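The repair shop on Walosent Street opens at ten, but its owner is usually inside by eight, drinking tea and answering messages from customers. She asked me not to print her name, because in Skarnthorpe everybody knows it already. She has fixed household electronics in this town since she was 22, and she is now 52.

I wanted to know how a small business like hers survives when a new toaster is cheaper than an hour of labour. "People ask me this every week," she said. "I don't repair toasters for the money. I repair the toaster, and then in June they bring me the amplifier of their father."

The amplifiers are her favourite. She keeps a shelf for the ones which wait for parts, and some have waited more than a year. One supplier, Asis, still sends her a paper catalogue, and she reads it in bed.

Her hardest work is to say no. A customer once offered her 300 dollars to save a tape deck, and she refused it. "The part did not exist any more. I could take his money and try, but I would only be trying - he would be hoping."

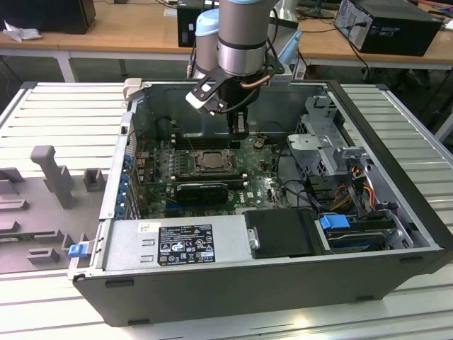
Prices are the subject she likes least. She charges a fixed fee to look at a thing, and it is taken off the bill if the customer goes ahead. For older desktop computers the fee is lower, and she explained why. "You take off the side panel, lay the tower down, and everything is in front of you. The memory slots, the graphics card, the little round battery on the board. I can show the customer with my finger." With a thin laptop, she said, half of the fee is for opening it without breaking the plastic.

She would like to have an apprentice. The last one stayed almost two years and then moved to Jayawardena, a bigger workshop on the coast, where the pay is better. "I was angry for 3 days," she told me. "Then I sent him my good soldering iron."

Before I left, I asked what she would want the town council to change. She thought about it for some time. "Parking," she said. "Nobody can carry an old television from the bottom of the hill."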